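Right hand keeps hold of light items after an open command – sorting work, two-handed unit

Posted in: Faults and safety
Asked by drastuvus_bench on 18/07/2023

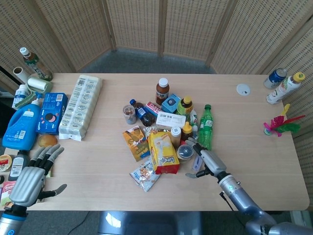 The job is mixed grocery and household items, picked out of a pile in the middle and moved to one side or the other. It's all done by teleoperation, with me wearing the gloves and one other person watching the stop button. We've been at it since spring and had very little trouble until the last fortnight.

The fault is in the right hand. I close on something light, lift it, move it across, and open my own fingers. The hand should open with me. Most of the time it does. Now and then the thumb and index finger open and the other three stay curled for a second or two, then let go all at once. With a heavy item it doesn't matter much because the weight pulls it free. With a round tub or a small bottle it gets dragged back over the table as I move the arm away, and it knocks other things over.

On Friday it went further. The fingers stayed shut on a plastic tub, I opened my hand wider to try to free it, and the lid came off. Viktória was reaching in to tidy up at that moment, which she shouldn't have been doing with the arm live, and the hand snapped open and caught her across the knuckles. No injury beyond a red mark, but it has been written up and we've stopped using the right side until I understand it.

Things I have tried:

Restarted the hand controller and the arm, in both orders.
Swapped the left and right gloves' battery packs. No change.
Recalibrated the right glove four times. It's better for ten minutes or so, then it comes back.
Checked the fault log. There is one entry that repeats, code 718, "finger current limit held". The manual says only "reduce load and retry".
Left hand has never done it, with the same items and the same person driving.

I counted over one full week because the supplier asked me to. Out of 1,183 releases with the right hand, 12 were late. That's a small share, but 8 of them came in the last hour of a session, which makes me think of heat. The supplier (Curlow) has now told me that this is within normal behaviour for light objects and suggested I "release more decisively". I'm not happy with that as an answer.

Has anyone had this, and is it the glove, the hand or the software in between? And is it reasonable to carry on with the right side at reduced speed while I wait?

Viktória Bodnár

I'm the one with the knuckles, so I'll add what I saw from the other side of the table, then say what I think it is.

When it sticks, the three fingers are not limp. You can see them still pressing. On the tub they had dented the side. So the hand is being told to hold, or it believes it is being told to hold. If it were a loose cable to the fingers I would expect them to stay where they were without pressing any harder.

My guess is the grip assist setting. There is an option in the hand software that keeps a minimum force on once contact has been felt, so that thin packets don't slip. It was switched on when we changed from boxes only to the mixed set. As I understand it, the assist lets go when the glove reading passes a set opening angle. If the right glove drifts during a session, the three outer fingers may never quite reach that angle, and the assist hangs on until you open very wide. That would fit with the calibration helping for ten minutes.

It doesn't explain why it was fine in the spring, unless the glove has stretched.

About Friday: I had my hand in the work area with the arm enabled. We had got into the habit of doing it for fallen bottles as it saves a minute. That's on both of us and we have stopped. Whoever is clearing up now holds the enable key.

Curlow_D'Amico_user

We run the same make of hand on a D'Amico arm and had code 718 for most of last October. I'd agree with Viktória that grip assist is involved, but I would look at the hand before blaming the glove.

What that code means in practice is that a finger motor has been at its current limit for longer than a set time. On ours the controller then ignores new position commands for that finger until the current drops. So if a finger is pushing hard against something stiff, you send "open", it isn't acted on straight away, and then it opens in a rush. That is the snap you describe. I think it's a poor way to handle it and I told the supplier so.

In our case there were two causes together. The assist force was set too high for light items, and the outer finger tendons on one hand had been tensioned too tightly at a service, so those motors were working near the limit before they touched anything. They got warm, and it was worse late in the day.

You can check this without opening anything up. Turn assist off, keep everybody clear, and open and close the hand on nothing for a few minutes. Read the idle current for each finger on both hands. Ours were clearly higher on the bad side. If yours match left to right, go back to the glove.

If they don't match, don't adjust the tendons yourself. Send it in and quote the readings. We were also told it was normal until we sent numbers for both hands side by side, then it was fixed under warranty.

On your last point, no, I wouldn't carry on at reduced speed. Arm speed has nothing to do with how fast the fingers open. You would have a slow arm with the same snap on the end of it. Use the left hand only, or turn assist off and accept that you'll drop a few packets.

Also check what your stop button does to the hands. Ours stopped the arm and left the fingers holding at whatever force they had. You need to know that before somebody has a finger in there.

sonus_fan_71

Had something like this on a much older gripper and it was crumbs. People were handling bread and biscuits all day and it got in the joints. Cleaned with a soft brush and it was fine after. Might be worth a look, it costs nothing. Power off first.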